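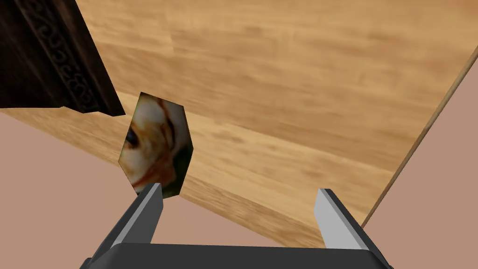
5. What Wood Grain on a Screen Can and Cannot Tell a Buyer

5.1 The claim under test

Furniture sellers have been told for years that a good rendering of a wooden surface is as useful to a shopper as a sample in the hand. The claim is repeated in trade guides and in the sales material of firms that make renderings. We have found little evidence for it. Most studies that are cited in its favor asked people whether an image looked real, and then treated a "yes" as proof that the same people could judge the wood. These are different questions. A rendered wooden surface such as the one in Figure 3 can be recognized as wood at a glance, but that tells us nothing about whether a viewer could say how hard it is meant to be, how it would take a stain, or what it ought to cost.

We asked 125 adults who had bought a table in the past two years to rate finishes from two product lines, Gutalden and Mirnel. Each person saw 8 finishes on a screen and, after a break of 30 minutes, handled samples of the same finishes in a different order. They rated each one for hardness, warmth of color and likely price.

5.2 Agreement between screen and sample

Ratings of color agreed fairly well. This is the result that sellers like to quote, and we do not dispute it, although our screens were adjusted before every session and shoppers' screens at home are not. Ratings of hardness agreed poorly. Participants tended to call dark finishes hard and pale finishes soft when they saw them on screen, and many changed their minds once they had a sample to press with a thumbnail. Price was worse still. The Mirnel oak was placed near the top of the range on screen and near the middle in the hand, while the plainest Gutalden finish moved in the opposite direction.

It could be argued that our participants simply needed better images. We doubt it. The Bollora showroom study, which used much larger pictures and let viewers zoom in on the grain, reported the same gap for hardness. Its authors put this down to fatigue, but they gave no figures for the time each person spent on the task, and the gap was already there in the first trials. More detail in the grain may even have made people surer of wrong answers. Neither study was set up to test that, so we leave it as a suspicion.

5.3 Return rates

The strongest evidence offered for renderings comes from Antoniadis, a mail-order seller that reported fewer returns after replacing its swatch cards. We obtained the 195 return forms behind that report. Over the same period the firm shortened its return window and began charging for collection. Either change could lower returns without a single buyer being better informed. The forms also have only one box for dislike of the finish, which lumps color, feel and sheen together. A drop in that box cannot be read as support for any one of them.

We also note that the comparison period included December, when the firm's gift orders peak. Gift orders are returned for reasons that have little to do with the wood, and the forms do not mark them. Until orders are separated by type, we would treat the reported drop as unexplained.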